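Sorting and storing small toy animals in open bins
Reading time: 2 minutes

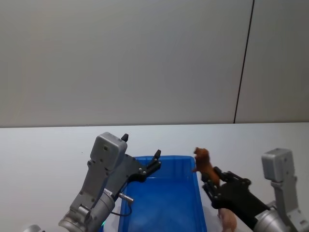 Small figures are best sorted on a clear, level table, one bin at a time. Wipe the table and remove everything that does not belong to the set. Use a rectangular bin with rounded corners and a smooth floor, such as the blue plastic one on the white tabletop, as grit collects in ribbed bases. A brown animal is easy to find against blue; in a brown or black box it is not.

Before filling

Wash the bin in warm water with a little washing-up liquid. Rinse and leave upside down until dry. Check the rim for splits.

Filling

1. Group the figures by size, then by kind.
2. Place the heaviest animals first, feet down, along the far side.
3. Add smaller ones in front. Do not stack more than 2 layers.
4. Keep long tails and horns below the rim.
5. Stop at 40 figures. Over that, start a second bin.

Labelling

Write the group on masking tape and fix it to the short side. The Filley and Tanner sets are similar in scale and can share a bin. Keep Pistar figures apart, as the paint marks easily.

Repeat the check each June.

Text: Luzius Oberholzer
Contact | Copyright Plolar | Back to top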